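From the planning desk

Spring has been a busy stretch for those of us on the software side at Grillthorpe, and I wanted to catch everyone up before May gets away from us. Our planner, Cetinent, has moved over to the new simulated house, and I have to say it has been a treat watching it find its way around furniture (not always gracefully!). The old test map was one flat room with walls you could memorize. The new one has doorways, different floors and plenty of legs to steer between – table legs, bed legs, stand legs – and those thin ones are what the costmap has always struggled with.

Hanneke Schouten rewrote the part that decides when to throw away an old path and start over. It used to replan every time the local map twitched, so a robot could dither in a doorway for ages. Now it waits for a real change, and a planning call that used to take 400 milliseconds comes back in 70. We ran 859 episodes overnight on the Merkstead machines, and I came in early with my coffee just to read the logs.

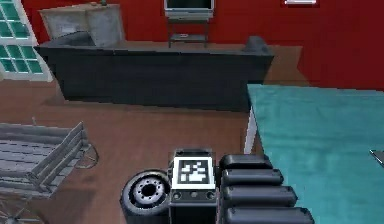 The red-walled room, with the marker on top of the robot body, and next the bedroom with its ball on the gray floor.

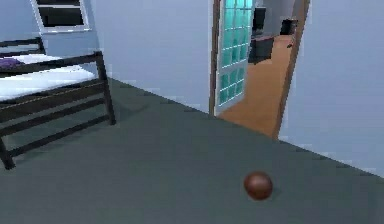
What we're working on next

Small round targets are first on the list, as the detector still drops them at low resolution. After that comes release 2 of the replay tool, which the Verbruggen folks have been asking for so kindly and so often. If you have log files you'd like us to try it on, please send them along, the messier the better.

Grillthorpe Newsletter | Contact the editors | Copyright Grillthorpe | Back to top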